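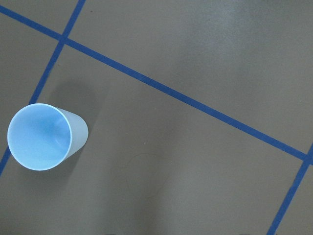
*A light blue plastic cup lying on its side.*

The **Brurnar Street robbery** was an armed robbery of the Cuypers jewelry store in Tirnarano. Two masked people entered shortly before closing in November, threatened staff with a handgun and took 175 watches. They left in a stolen van, later recovered in the Bukov district. Police searched 40 properties. On February 13, 2024, a court sentenced one defendant to 10 years in prison. The second suspect remains at large.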